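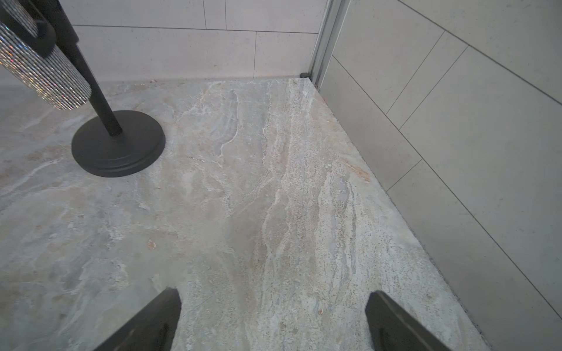 Olesia Kravchuk asks if the person who already receives a small pension from Berkthorpe can still put his name on the new supplement list. Yes, he can. I asked the same thing at the counter and they told me the two payments are separate.

Good, so I continue with the list for everybody who wrote to me this week.

The last day for the form is 7th February. After this day the office keeps your paper, but your name goes to the November list. That is a long time to wait for money.

You must be 55 or older on the day you sign. My neighbor is 54 and her birthday is in March, so she cannot apply now. I am sorry for her, she had all her papers ready.

Papers: identity card, the last pension letter, a bank statement with your full name on it. The bank statement must match the identity card letter by letter. Mine had one letter different and I had to go back home.

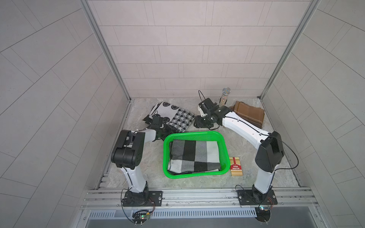 The form itself has nine pages, but pages 6 to 9 are only for people who worked abroad. If you did not, leave them empty and sign page 5. Do not cut them off!

For question 13 many people write their monthly income. It asks for the yearly one. The clerk, Mr. Ó Néill, showed me a whole pile of forms sent back for this mistake.

How to check your name: go to the town page, choose "Supplement", then "Name list", and type the number from your receipt. My receipt number is 842 and I found myself on the second try. The first time I typed a space after it and the page said "no record".

If you have no internet, the Pamier library prints the list and puts it near the door. It is the same list, only one day older.

Somebody asked if you have to pay for the application. No. If a person on the phone asks you for a fee, please hang up and call the office yourself.

I still don't know when the first payment comes. I will ask again when I bring my husband's form, and write it under this post.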